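I've had the Larkus arm on my bench since April and I still look forward to switching it on in the morning, which I can't say of many machines! So please read this as a review by somebody who likes the thing a great deal and has also found a fault in it that you need to know about before you buy.

First, the good. It's quick to set up, quiet enough to hold a phone call beside, and the teaching mode is a joy. You hold it, move it where you want, press save, and it plays the whole path back smoothly. My mother-in-law taught it a pick in one go (she was delighted, and wanted to know if it could do dishes). The Besnard gripper bolts straight on and comes with pads soft enough for toys, fruit and sponges. The Ferkell wrist camera is an extra, and I'd say get it, with one large warning attached.

The warning is about speed. At the default travel setting the camera can't keep up with the wrist. Ask it for a still halfway through a fast swing and you get a wash of grey with one dark seam between two panels:
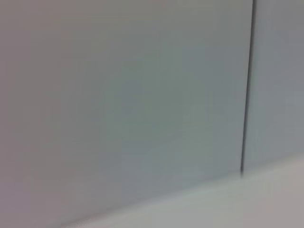 ## The fault

Smeared pictures on their own wouldn't bother me. What bothers me is what the software does with them. When the tracker can't find anything to lock on to, it ought to stop the arm and complain. Mine carries on using the last position it was sure of, and it does so without a beep, a light or a line on the screen.

My test job is as simple as they come: pick up a ball, carry it to a basket, let go. I ran it 667 times over a couple of weeks, logging every drop. 34 of those went wrong. In 23 of them the arm released early and the ball came down on the table or the rim. The other 11 were worse, with the gripper pushing down into the edge of the basket and carrying on until the force limit tripped. It's only a ball and a basket, and the force limit did its job every time, but I would not want my fingers between that gripper and anything hard.

The log gives it away once you know what to look for. Every one of the bad runs has code 2058 in it, "stale frame accepted", filed under Information. Information! A machine that has lost sight of what it's doing should be shouting.

## What helps

- Turn travel speed down to half for the last stretch before a drop. I haven't had a single bad release since.
- Add a short pause above the target, so the camera gets a steady look before the fingers open.
- Set the force limit lower than the factory figure. It's on the second page of the safety menu, and it takes a minute.
- Keep hands and faces well back while a path is playing, even a path you've watched a hundred times.

With the slower approach it's lovely to watch again. The arm comes over the back of the basket with the striped ball in its grip, and there's a bit of height to spare above the rim, so a small error doesn't turn into a shove.

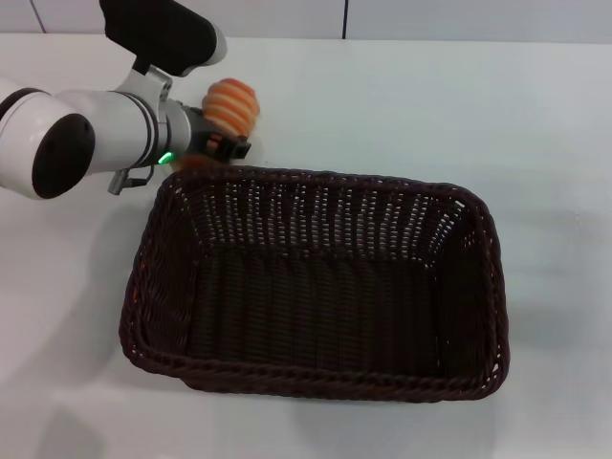 Yeison Pacheco: Same code on mine, same silence. I halved the speed as you suggest and it helped, but I still got one early drop in a long session. Have you tried switching off "predictive hold"? On my version it's in the tracker settings, under Advanced, and it's on by default.

I hadn't, Yeison, and thank you! With predictive hold off, the arm stops dead and asks for help whenever the tracker loses its place, exactly as I'd wanted in the first place. It's slower, and you'll be pressing Resume now and then, but I'm leaving it that way.

I've written to Larkus asking them to make that the default and to move 2058 up to a proper warning. Their first reply was friendly and said it had been passed on. I'll add a note under this review when I hear more. Four stars for now, and I'd happily buy the arm again.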